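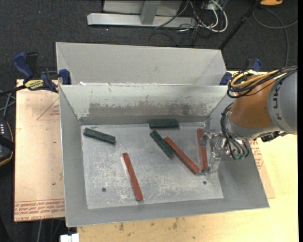
RESEARCH AND PARTNERSHIPS

Teaching by attempt: an interview with the head of the Bundus project

The Varlow Institute has published a number of notes on the Bundus project since it was approved, most of them dealing with funding and staff. Members of the Institute have asked for a fuller account of the daily work. The head of the project agreed to be interviewed in May, in the Sutherland Laboratory, where the examples for the learning system are gathered.

Bundus is a study of picking from bins. A robot arm is presented with a small number of parts lying in a metal bin and must take hold of one of them and lift it out. Each attempt is stored with the view of the bin beforehand, the position chosen for the gripper and the outcome. The stored attempts are then used to train a system which is expected to choose its own grasps.

Asked why the parts in use are plain blocks, the head of the project replied that the choice had been discussed at length with Karlow, the manufacturing firm which is the Institute's partner in the work.

"Karlow would naturally have liked us to begin with their castings," the head of the project said. "We asked for a simpler start. A long block can be held well across the middle and badly at the ends, and anyone in the room can see which of the two has been tried. When we had a disagreement about how to label an attempt, it was usually settled within a minute. I do not believe that would have been the case with a casting."

The blocks are of two sorts, green and red. The red ones are the longer and thinner of the two. The head of the project stated that the system is given no instruction about colour and that the difference is a convenience for staff, who must refer to particular blocks when writing their notes. "One can write 'second green, against the back wall' and a colleague will know which is meant," the head of the project said. "In the first weeks we had blocks of a single colour and the notes from that time are very hard to use."

The bin has sloping sides leading down to a flat bottom, and it is held by clamps at the rear. The question was put whether it had been made for the project. It had not. The head of the project explained that it came from the Institute's stores and had been in use for other purposes. The bottom is scratched and the coating on the back wall has worn through in a broad band. Two holes go through the front part.

"We were advised to replace it," the head of the project said. "Our view was that a factory bin is not kept polished. If the system learns on a clean surface and is then shown a marked one, we should expect it to make mistakes, and we would rather meet those mistakes here. There was a period in which it treated one of the holes as the end of a dark block. It went down to that spot several times in one afternoon. Those attempts were all kept."

The keeping of failed attempts was a subject to which the head of the project returned more than once. Under the project's rules no attempt may be deleted because it went badly. An attempt may be withdrawn only where the record itself is faulty, for example where the view of the bin was not saved, and a second member of staff must agree to the withdrawal. Of the 393 attempts gathered in the most recent round, 17 were withdrawn on these grounds.

"People outside the field tend to ask how many were successful, and they are disappointed if the number is low," the head of the project said. "In a round where nearly everything succeeds, the system is told very little about where the edge lies. We need the grasp that slips, and we need the one where the finger comes down on the neighbouring block. I have had to explain this to the Institute's own finance office, who were quite reasonable about it once they had seen a session."

The arm is a KUKA, and it works over the right-hand wall of the bin. Its cables and hoses are led over the top of the arm in a loose loop. The head of the project was asked whether this arrangement was permanent. The answer was that it had been redone 4 times and might well be redone again. "A hose which is too short will pull at the wrist when the arm turns, and a hose which is too long will come into the view of the bin," the head of the project said. "We have not found the length that satisfies everyone. The two people who run the sessions hold different opinions and I have declined to rule on it."

The conversation then turned to the way in which the blocks are laid out. At the end of each attempt the blocks are returned to the bin by hand. Staff are asked to drop them from a low height and to leave them where they fall. The head of the project acknowledged that this instruction is harder to follow than it sounds.

"One tidies without meaning to," the head of the project said. "I have done it myself. You drop six blocks, two of them come to rest side by side, and your hand goes in to separate them. If we allow that, the system will never see two blocks touching until the day it reaches Karlow. We now have a rule that the hand is out of the bin before the last block has stopped moving. It is a little undignified, but it has worked."

The steepest layouts, in which a block lies close to a wall or rests near the foot of another, were said to be the most valuable and the least frequent. The project has considered arranging such layouts on purpose. For the present it has decided against doing so in the main collection. A separate set of 95 arranged layouts has been prepared for testing and is kept apart from the training material. Staff who run the daily sessions do not have access to it.

Questions were also put about safety and about hours of work. The head of the project confirmed that the arm is stopped before any person reaches into the bin, and that two people are present at every session. Sessions begin at nine in the morning and end by four. An earlier plan to leave the arm working overnight was not taken forward, as the blocks cannot at present be returned to the bin without a person there to do it. The head of the project described this as the main limit on the rate of collection and said that a tipping mechanism had been drawn up. No date has been set for its construction.

On the matter of sharing the material, the head of the project was cautious. The agreement with Karlow allows the Institute to release attempts made with the blocks, and a request to do so will be put forward once the written guide has been revised. Attempts made with the firm's own parts, should that stage be reached, will be covered by separate terms.

"I should like the guide to be finished first," the head of the project said. "We were once given a collection by another group with no account of how it had been made, and we spent most of a spring trying to work out what their labels meant. I would not wish to do that to anyone else. The guide has a section on what we call a partial lift, where one end of the block leaves the bottom and the other does not. That section has been rewritten more than any other part, and two of my colleagues are still not content with it."

The next round of collection will use the same bin and the same blocks, with the gripper fingers approaching from a wider range of angles. Members who wish to attend a session may apply through the Sutherland Laboratory office.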